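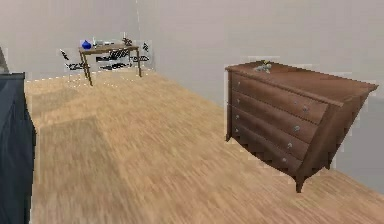

Testraum in der Simulation: Die Kommode mit vier Schubladen dient als Aufgabe für den Greifervergleich.

Suchbegriff eingeben Suchen

Schublade auf, Schublade zu: Stustent vergleicht Greifer im virtuellen Wohnzimmer

Vier Schubladen, an jeder zwei kleine runde Metallknöpfe - was im Alltag keine Sekunde Aufmerksamkeit kostet, beschäftigt das Team von Stustent seit Juni. Die Gruppe lässt zwei Greifer an derselben simulierten Kommode gegeneinander antreten und hat am Mittwoch erste Ergebnisse vorgestellt. Und die machen wirklich Lust auf mehr!

Zur Auswahl stehen der Parallelgreifer Pornia mit zwei geraden Backen und der dreifingrige Naciri, dessen Fingerkuppen sich leicht an runde Formen anlegen. Beide werden mit der gleichen Steuerung betrieben, der hauseigenen Software Ekeo. Auch die virtuelle Kamera bleibt unverändert, damit am Ende tatsächlich die Greifer verglichen werden und kein besserer Blickwinkel das Ergebnis verfälscht.

Insgesamt 148 Durchläufe hat das Team bisher ausgewertet, die Hälfte davon mit jedem Greifer. Ein Durchlauf beginnt immer gleich: Der Roboter startet auf der freien Bodenfläche, fährt an die Kommode heran, fasst einen Knopf und zieht die Schublade 12 Zentimeter weit heraus. Danach muss er sie wieder schließen. Als Fehlversuch zählt, wenn der Greifer abrutscht oder die Schublade verkantet.

Der Naciri liegt vorn. Er rutschte deutlich seltener ab, vor allem bei den oberen Schubladen. Der Pornia war dafür schneller am Ziel und kam mit weniger Korrekturen aus, sobald er einmal fest saß. 33 Fehlversuche gab es über beide Greifer hinweg, die meisten davon an der untersten Schublade, wo der Arm weit nach unten greifen muss.

»Ich hätte vorher auf die zwei Backen gewettet«, sagt Moataz Kettani, der die Versuche leitet. »Ein runder Knopf ist klein, da dachte ich: einfach zudrücken und ziehen. Aber wenn der Arm nur ein wenig schräg ankommt, dreht sich der Griff weg. Drei Finger verzeihen das.« Begeistert ist er trotzdem von beiden. »Als der Pornia zum ersten Mal alle Schubladen hintereinander geschafft hat, haben wir im Büro laut gejubelt.«

Bewusst gewählt ist auch die Umgebung. Die Kommode steht schräg im Raum, ein Frontalanflug aus der Startposition ist damit ausgeschlossen. Weiter hinten gibt es einen Tisch mit drei Stühlen, darauf unter anderem eine tiefblaue Vase. Der Bildverarbeitung von Ekeo machten ausgerechnet die schwarz-weiß gemusterten Stühle zu schaffen: In den ersten Tagen ordnete sie das Muster mehrfach falsch zu und rechnete den Abstand zur Wand zu kurz. Ein Update hat das Problem behoben, die betroffenen Durchläufe wurden wiederholt und sind in der Auswertung nicht enthalten.

Brigitta Lüthi, die bei Stustent die Steuerung betreut, freut sich besonders über das Tempo der Arbeit. Wechselt das Team den Greifer, dauert das in der Simulation vier Minuten, am echten Arm geht dafür schnell ein halber Vormittag drauf. »Wir probieren Dinge aus, an die wir uns in der Werkstatt nie gewagt hätten«, sagt sie. Wie gut sich die Werte übertragen lassen, sei allerdings offen. Reibung und Spiel in den Führungen einer alten Holzschublade ließen sich nur grob nachbilden.

Deshalb geht es als Nächstes an ein echtes Möbelstück. Eine gebrauchte Kommode mit ähnlichen Knöpfen ist bereits bestellt, beide Greifer sollen daran dieselben Aufgaben lösen wie am Bildschirm. Parallel dazu nimmt sich das Team den Tisch vor: Dann soll der Naciri die Vase anheben und an anderer Stelle wieder abstellen. Die Fehlversuche an der untersten Schublade will Lüthi vorher noch einmal einzeln durchgehen.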